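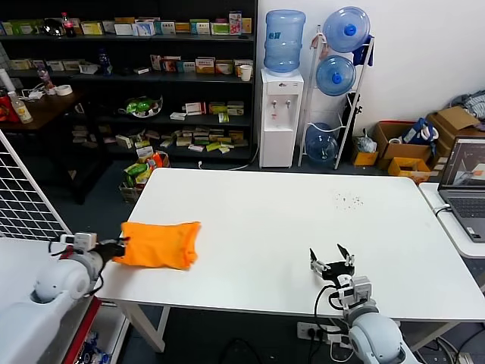

# Gripper Comparison: Frequently Asked Questions

**What is being compared?**
Two parallel grippers, the Koster and the Jaltness, each fitted in turn to the same pair of arms. Soft goods, chiefly fabric bags, are used throughout.

**How many trials are there?**
The full programme comprises 1182 grasps. At the time of writing, 238 have been recorded.

**Are both arms used in every trial?**
No. In single-arm trials the second arm is held clear of the item with its gripper open.

**What counts as a successful grasp?**
The bag must be lifted from the table and held for 40 seconds. A bag that slips but stays in the fingers is entered as a partial result.

**May I bring my own gripper?**
Yes, provided that it fits the standard wrist mount. Please send a drawing to Ralance before booking. Control software must be tested on the Godville controller beforehand.

**When may visitors attend?**
Visits take place on Saturday mornings, by appointment only.

**Whom should I contact?**
Enquiries should be addressed to Hema Rajan at the Ralance test office.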